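### 4.2 Desk trials

The student team at Closberg reports over 400 demonstrations for the bottle task, and we are not convinced that the number means much. All were gathered for the Plolturo course project with the same hand-held gripper. Only 40 were set aside for testing, chosen by the students who had recorded them. Success on such a split may say more about familiar desks than about grasping. The grip shown in Figure 2 is a case the policy ought to find easy.

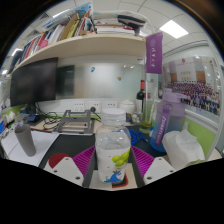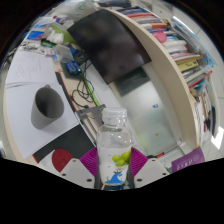

**Figure 2.** Ribbed finger pads closed on a clear bottle with a white cap, in two views at an office desk.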